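**Can any of them do a kitchen job yet? (not hoovering)**

**sorex_shed** — 7:40 pm

Starting a fresh thread as the old one hit 638 replies and was mostly about mop pads. I want to talk about food!

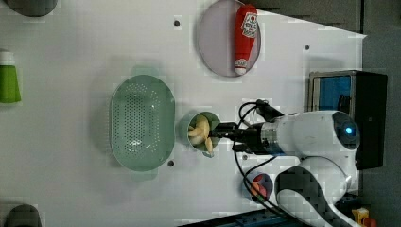
*Gripper in among the soft yellow bits, colander alongside.*

I love this sort of job as a test. Soft stuff, small pot, not much room for the fingers. Anyone can make an arm shift a tin. Getting hold of something squashy is where I start leaning in towards the screen.

**Mukier** — 7:58 pm

Is that banana? Looks like peeled banana chunks to me, but I wouldn't swear to it.

Either way I'm with you. My mum could clear that pot in about 12 seconds with a spoon, though, so "yet" is doing a lot of work in your title.

**batgate_bob** — 8:15 pm

Going to disagree a bit. I work on the packing line at Batgate and we've had arms on the heavy cartons for ages, brilliant things, never sulk. But every carton is the same carton. Put a ketchup bottle lying across a plate, like the one in your picture, and ask for "tidy up" and you've got five questions before anything moves. Does it go in the fridge? Is the plate clean? Which one first?

I say shop floor yes, kitchen no, and not for a good while.

**sorex_shed** — 8:22 pm

> every carton is the same carton

Fair, but that's why I find the kitchen stuff so exciting! A colander full of holes, a little round pot, a squeeze bottle, all on one table, and each wants picking up differently. Five years ago I'd have been happy with one of those.

**Žukauskas** — 8:47 pm

Small workshop here, 200 orders in February, and I'd take a machine that sorts offcuts over one that cooks. Still, soft food teaches you something cartons don't. Too tight and it's mush, too loose and it's on the floor. We get the same trouble with foam inserts.

What I'd want to know is how many goes out of a hundred. One picture can't tell me that.

**Mukier** — 9:03 pm

Agreed on that last bit. Also who washes the gripper? Black fingers, pale fruit (if it is fruit), gaps everywhere. I had a juicer like that and it lives in the loft now.

**batgate_bob** — 9:10 pm

Ha, washing up. Right, I'll move an inch — if it can fill the colander and rinse it afterwards, I'll call it a kitchen job.

**sorex_shed** — 9:26 pm

Deal. Post 105 in the old thread has the list of chores we agreed on, I'll copy it over tomorrow and add "rinse the colander" and Žukauskas's offcuts. Any more for the list, stick them below.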